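Menville Repair Cooperative
Minutes of the members' meeting, June 2, 2025

1. Minutes of the March meeting approved as circulated.

2. Bench automation. Farkent's proposal to put an arm on PC teardown was taken up again. 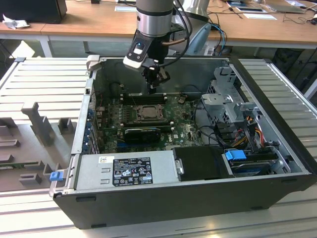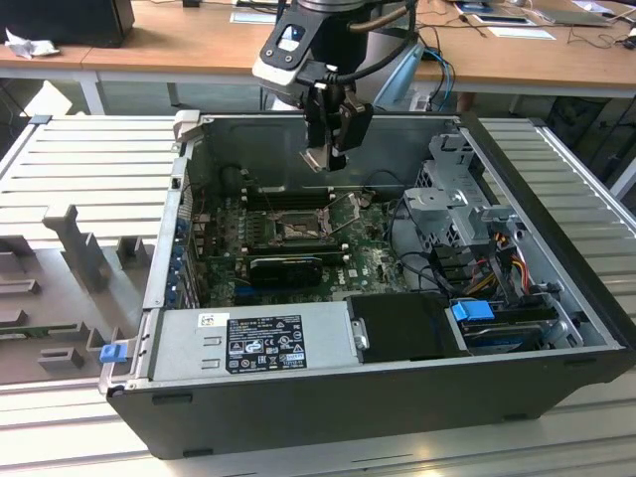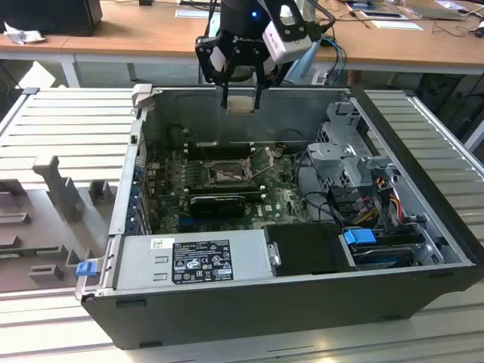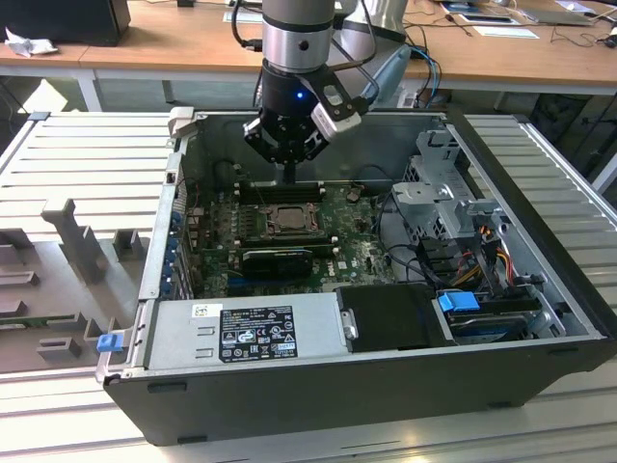 Item 2: gripper over the open tower, side panel off.

Several members were not persuaded. A tower lying flat with its lid off is the easy part of the job, they said, and our bench gets cases with stripped screws and cables taped down by somebody's cousin. One member asked who seats the processor when the arm drops it. No answer was recorded.

The Ogunleye shop reported 201 desktops through its bench since March, all by hand. It sees no chore there that a gripper could take over yet, memory swaps included.

A member in favor said the same was once said of screen testing. It was pointed out that we still test screens by eye - and charge for it.

Farkent asks $1663 for a trial. Motion to pay it failed. Motion to revisit once Farkent can show 88 cases finished with no hand on the bench: carried.

3. Zuvedent parts order. Limit raised to $2000. Thermal paste to be bought separately.

4. Back door lock still sticks. Carried over.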